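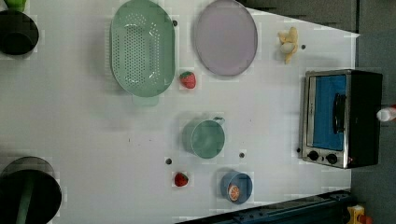 3.2 Where people think food goes

Previous work on kitchen tidying has mostly asked how long it takes. We were more interested in why it ends where it does, and in particular why a piece of fruit, given a choice of perfectly good dishes, so often ends up beside them.

Figure 3. Tabletop layout with play food, dishes and a toaster oven. One orange slice is in the blue bowl; two strawberries and a banana lie directly on the table.

Each of the 80 participants was given the Pudska set, a white table and 10 minutes, with the instruction to "put things where they belong." We declined to say where that was. Several participants asked, and one asked four times. The dishes offered a fair range of homes for fruit: a colander, a plate, a bowl and a mug, the last included mostly to see who would be tempted.

The bowl did well. Participants in the Skasar group treated it as the obvious place for anything cut, and the orange slice, being half an orange round to begin with, seems to have settled the matter for them. Strawberries were another story. Everyone agreed that strawberries belong in a colander, and said so with some warmth in the interviews, but many placed theirs next to it and considered the job done. We coded these placements as "near enough," a category that did not exist in the Hamada protocol and which soon became our largest.

The toaster oven raised a problem we should have seen coming. It is by far the biggest thing on the table, and participants arranged the rest in relation to it, as one does with a large relative at dinner. Few used it for fruit. Those who did gave reasons (pie, mainly) that we found hard to fault.

Of 1000 coded placements, 997 could be assigned to a category by both raters. The remaining three involved the banana, on which the raters held different views and continue to hold them. We report these as missing.

A last point concerns the plate. Under the Cita scheme, a plate left bare at the end of a session is scored as an error. We dropped this rule after the pilot in June — people at home leave plates out all the time, and it seemed harsh to mark them down for it in a laboratory.

Print this section | E-mail to a colleague
Shares: 10 | Comments: 3
Last updated: June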